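CLISSIDE RESIDENTS' NEWSLETTER » 15 Aug 2019 » Around the House

Do you really need a desk organizer?

Every summer the stores out at Saltbridge fill up with back-to-school displays, and every summer the same promise comes with them: buy this box and your desk will stay tidy. I have fallen for it more than once. I have a drawer full of boxes that used to be full of hope.

This year it's see-through plastic. Smoky gray, divided up inside, with a clear lid on a hinge. I'll admit it looks better than the wire baskets we all bought in 1986 (mine is still holding seed packets in the garage). But looks were never the problem. 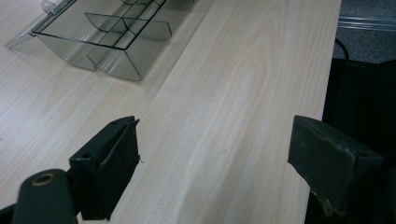 Gray see-through organizer tray on a pale wood-grain desk.

My first complaint is the slopes. The walls and partitions lean in to make a V, and I can't see the point of paying for a wide top and getting a narrow bottom. Pens will probably roll to the middle and stay put, fine. Try it with a stapler or a deck of cards and let me know. I measured my own tape dispenser before writing this and I would not bet on it.

My second complaint is the see-through part. People say it helps you find things. Maybe. It also means that every dead battery and stray rubber band is on show, and a tray full of junk is still a tray full of junk with a tint on it.
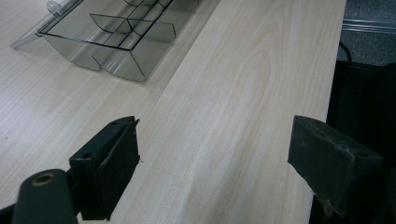

Dividers inside the tray, with the clear lid flap at one end.

Then there are the hinges. I don't trust small plastic hinges. The one on my old sewing box lasted 8 months, and I was careful with it. If you do buy something like this, open and shut the lid a few times in the store before you pay -- and see how much desk it takes up with the lid open.

A cheaper test: put your desk clutter in a shoebox for 6 weeks. Take things out as you need them and leave them out. Whatever is still in the box at the end doesn't need a compartment, smoky gray or otherwise.

Boxes and trays you no longer want can go to the swap table at Pimentel Hall, which runs again in November. Mine will be there. Please don't bring lids without bottoms, we had plenty last time.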